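From: Keegan Lemieux
To: Hadura Home Learners list
Subject: Re: Petition on the portfolio review rule

Verna Blackwood wrote:
> Good news, all. We have 501 signatures as of this morning. Lahcen El
> Khatib has an appointment at the representative's district office in
> November and will hand the pages over in person. Mackenzie is putting
> together a cover letter. If every family gets five more names we will be
> impossible to ignore!

Verna, I signed it and so did my wife, so please take this as coming from a friend of the effort. I don't think we're impossible to ignore. The Fokberg group turned in 2,000 names over the testing rule, got a handshake and a picture in the paper, and the rule is still on the books.

My questions before anyone drives to the district office:

1. How many of the 501 live in the district? Cristóvão Macedo went through the first batch and found 165 with a Hadura address. If that's the share we're working with, the staff will spot it in a minute.
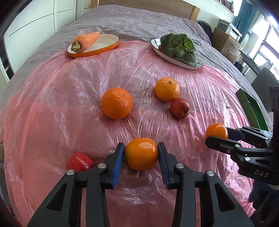 2. What are we asking for? The petition says "reconsider." He can reconsider over lunch and be done with it. I'd want a bill number, or a date for a hearing, in the first sentence of Mackenzie's letter.

3. Who is paying for the Sawatzky mailing? I saw a draft of it and it has our list's name on the bottom. I don't remember us agreeing to that.
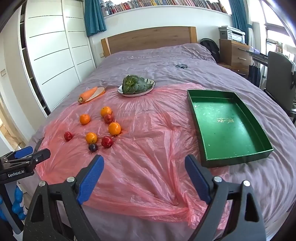

The draft rule itself is worse than the petition makes it sound. Section 5 wants a "dated record of instruction" for each subject, and a reviewer who has never met the child gets to decide what counts. Take a carrot on a little dish and a head of greens on a plate, set out on a bedspread. Is that science, health, or dinner? I can't tell from the wording, and I doubt the reviewer could either. Lahcen should bring that up, with the page in his hand, and ask which box it goes in.

I'd also drop the line about "thousands of families statewide" unless somebody can show me where it came from. The Prusar newsletter used the same line last spring with no source.

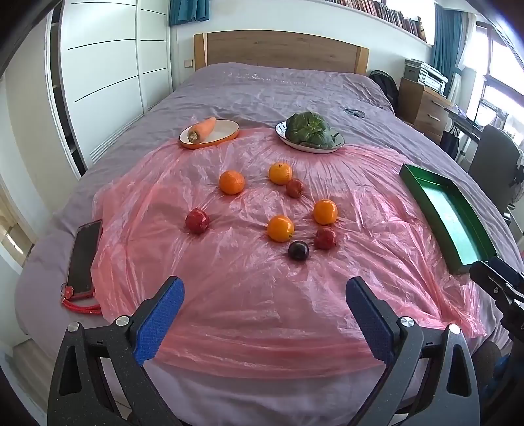
If the answer is that we don't have a source, fine, say 501 and leave it there. I'd rather hand over a small number that holds up when they check.

Could Mackenzie post the letter here before it goes out? I can read it any evening after 8.

Keegan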